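Bring back the tap water

I ate out in Oldale last month, at a perfectly nice place with cloth napkins, and the first thing the server asked was whether I'd like still or sparkling. I said tap was fine. She said of course, went away, and I got one small glass with no refill for the whole meal. My husband caved and ordered the bottle. It cost more than his soup!

I've been grumbling ever since, so let me grumble properly. Water on the table used to be part of sitting down to eat. You came in, you got a menu and you got water, and it stayed there – you poured it yourself and didn't have to wave at anyone. Somewhere along the line it turned into a thing you choose from a list, and choosing the free one makes you feel like a cheapskate.

I know the argument on the other side. Margins are thin, rents are up, and drinks are where a restaurant makes its money. Fine. Then put 2 dollars on the pasta and tell me so. I'd pay it. What I can't stand is the little pause after "tap," as if I'd asked to bring my own chair. 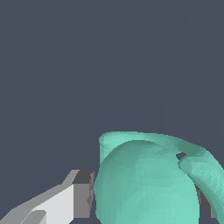 Not every place can do it for free, a reader called Catier wrote to me after I complained about this in May, and washing and refilling all day takes staff time that never shows up on the check. Point taken. I waited tables for 2 summers in college and I remember how my feet felt. But I also remember that the tables with their own water bothered me less, not more. They looked after themselves while I ran around with the plates.

And there's something friendly about it, too. Someone pours for the person next to them, somebody's kid wants to do it and spills half, and you're all talking before the bread shows up. A server topping off your glass every few minutes (or forgetting to) just isn't the same.

So I've started asking, nicely, as soon as I sit down: could we have some tap water for the table, please, enough for all of us? Most places say yes. The one in Oldale probably would have too, and next time I'm there I'm going to ask.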